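Kosunham zeigt Greifzelle beim Tag der offenen Tür

Flostero — Die Kosunham GmbH stellt im Februar am Standort Flostero ihre Versuchszelle für das Sortieren von Formteilen vor. Ein Roboterarm ragt über farbige Holzbausteine auf einer Holzplatte über einem Lochrastertisch.

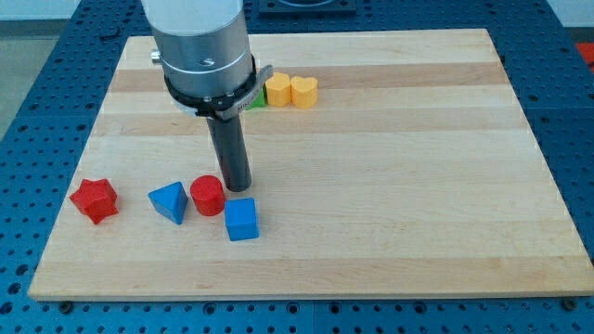 Die Steuerung Zein plant jeden Griff einzeln. Im Vorlauf wurden 686 Zyklen protokolliert. Vorführungen beginnen ab 10 Uhr, je Gruppe 16 Personen. Anmeldung und Rückfragen: Mireille Chidiac, Technische Kommunikation.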